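Imby won't boot after cloning to SSD, drops to grub prompt

Community help > Laptops and netbooks > Installing and booting
Posted 8 April 2018

slowlaptop_tx

Ok so I have an old Ostamow laptop, the small one with the lid that creaks. Came with a spinning hard drive. Been running Imby on it for a good while, no complaints except it's slow as anything. Bought an SSD, same size on the label, cloned the old drive over with Trimitz using a USB adapter. Trimitz said finished, no errors. Swapped the drives, screwed it all back together.

Turn it on — no Imby menu. Just a black screen and

grub>

and a blinking cursor. Typed help, got a long list of commands, none of which mean anything to me.

Put the old drive back in, boots fine. SSD back in, grub> again. So it's not the laptop I don't think.

What I tried so far:

Cloned it a second time. Same thing.
Boot order in setup, SSD is listed first.
Turned secure boot off (it was off already).
Different USB adapter for the clone. Same.

If I boot the Imby live stick I can open the SSD and my files are all there. 69 GB used, same as the old one. My Sales folder is the one I really care about, it's spreadsheets for my side business, 2,433 files, and the count matches. So the copy looks good, it just won't start.
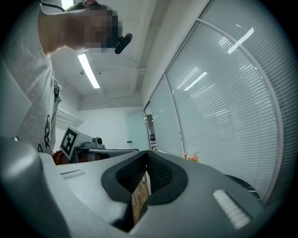

Also, don't know if this matters, Trimitz asked me if I wanted to "resize to fit" and I said yes both times. The SSD came up a tiny bit smaller than the old drive even though the box says the same number. I figured that was normal.

I can reinstall from scratch if I have to but I have a printer driver on there that took me a whole weekend to get going and I really do not want to do that agian. Is there a way to fix just the boot part?

kernel_panicked

Just reinstall. Seriously it takes less time than messing with grub. Copy your home folder off, install Imby fresh on the SSD, copy it back. Cloning is always hit or miss, I gave up on it.

Printer driver, write down what you did this time lol

mossy_terminal

You don't need to reinstall. Fixable, and your files aren't at risk so long as you keep the old drive out of the way. Label it and put it in a drawer.

Getting "grub>" and not "grub rescue>" is good news. Means grub itself loaded ok but couldn't find its config file. Usual reason is the resize. When Trimitz resizes to fit it doesn't always copy the partition as is, it makes a new filesystem and copies the files in. New filesystem = new UUID. Grub is still looking for the old UUID, doesn't find it, dumps you at the prompt. Your fstab probably has the old one too so fix both at once or you'll get past grub and get stuck on the next thing.

Boot the live stick the same way the laptop normally boots. If the old install was UEFI then pick the UEFI entry for the stick. This trips people up alot. Then open a terminal.

Find your partitions:

sudo lsblk -f

You want the big ext4 one (your root) and, if it's a UEFI setup, the small vfat one. I'm going to say sda2 is root and sda1 is the small one, yours could be different, so LOOK first and swap in your own.

sudo mount /dev/sda2 /mnt
sudo mount /dev/sda1 /mnt/boot/efi

(skip that second line if there's no vfat partition)

for d in dev proc sys run; do sudo mount --rbind /$d /mnt/$d; done
sudo chroot /mnt

Now you're "inside" the SSD install. Check the fstab:

blkid
nano /etc/fstab

Compare the UUIDs by eye. Any that don't match, paste in the new one from blkid. Swap line too if you have one — a wrong swap UUID won't stop the boot but it'll sit there a long time waiting on it and you'll think it hung.

Then

grub-install
update-grub

On an older non UEFI setup it's grub-install /dev/sda, the whole disk, no number on the end. update-grub should print a line saying it found a linux image. If it doesn't, stop and post what it says.

exit, reboot, pull the stick.

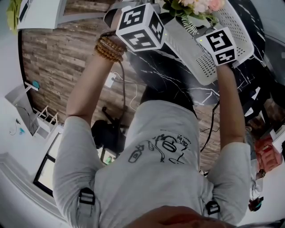 One white cube in each hand, over the black marble tabletop.

Couple more things. If grub-install complains about EFI variables you booted the stick in the wrong mode, go back and pick the other entry. And don't have both drives plugged in while you do this. If Trimitz did keep the UUIDs after all then both disks answer to the same name and you can end up writing to the wrong one.

The whole job is 5 minutes once you're at the terminal. Printer driver won't notice a thing.

slowlaptop_tx

WORKED. Thank you mossy. UUID for root was different just like you said, swap too. I got the EFI variables error the first time, wrong stick entry, did it over and it went through. Boots so fast now I thought it skipped something. Printer prints.

One small thing, the menu now has 2 entries for Imby, look the same, both boot. Can I leave that?

mossy_terminal

Yeah leave it. Probably an older kernel or a leftover in the firmware list, harmless either way. If it bugs you post the output of efibootmgr and I'll tell you which one to delete. Don't delete one by guessing.

pinecone_usb

Had the same problem on a different Ostamow but no grub prompt at all, went straight to the setup screen. Mine only looks for the fallback boot file and ignores everything else. What fixed it was doing all of the above but with

grub-install --removable

Might help somebody who finds this later. Also update the firmware if theres one for your model, mine had one and I never checked.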